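Subject: Re: [teleop-list] Hand-held grippers, bottle task
Date: Monday, April 19, 2021

Elba Vergara wrote:

> We have 295 demos of the bottle task from the Grerell arm, all by remote control, and the policy still comes in too high. Would hand-held grippers be any faster to record with? And do you use both hands even when the task only needs one?

Elba,

Yes, faster for us. One person sits at the table with a gripper in each hand and does the task directly. We keep both in hand so the two-arm and one-arm sets have the same format.

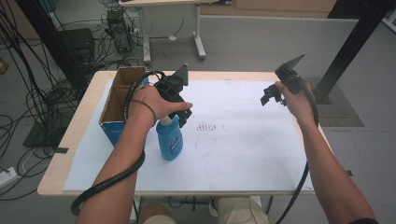 Left gripper over the blue bottle, right one held off to the side.

Two things to watch. Leave slack in the cables, or the operator starts steering around them without noticing. And come down on the bottle at the angle your arm can reach. My wrist bends in ways the Multden can't, and I had to throw out a morning of demos for that.

I would record 1,000 before you retrain. I can send our Mendisell config if you want to compare.

Renata Montecinos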